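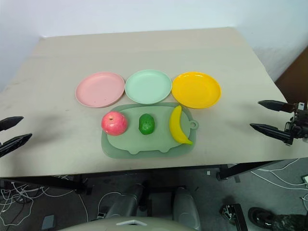
Colour matching with play food - which plates?

rurura_mum
Setting up a matching game for my 3 year old. Three plastic plates in pink, green and yellow, with a toy apple, lime and banana to go on them. Is pink close enough for a red apple, or should I get a proper red plate?

Evie Lambert
Get the red one. Mine wouldn't put anything red on a pink plate and she had a point.

skudov13
Disagree. The apple has pink in it anyway. Children that age sort by nearest colour and pink is nearest out of those three. Save your money.

Evie Lambert
Nearest is fine if you're only using three. Add a strawberry and a peach and it gets muddled.

Bongani Engelbrecht
I run a toddler group in the mornings and we use pink. Put the fruit on a tray or board in front and the plates in a row behind. 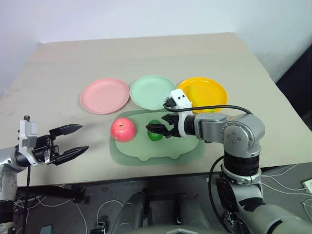 We start with the fruit in the same order as the plates, then mix it up once they've got the idea. The lime is usually the easy one. Leave the banana till last if they like bananas, or it goes straight in the mouth.

skudov13
I'd mix it from the start. Otherwise they just push each one straight back and learn nothing about colour.

Bongani Engelbrecht
Some do. Ours are mostly under 3 though, so I'd still line them up first.

rurura_mum
Thanks all. Keeping the pink for now. Will try it lined up after tea and mix it tomorrow.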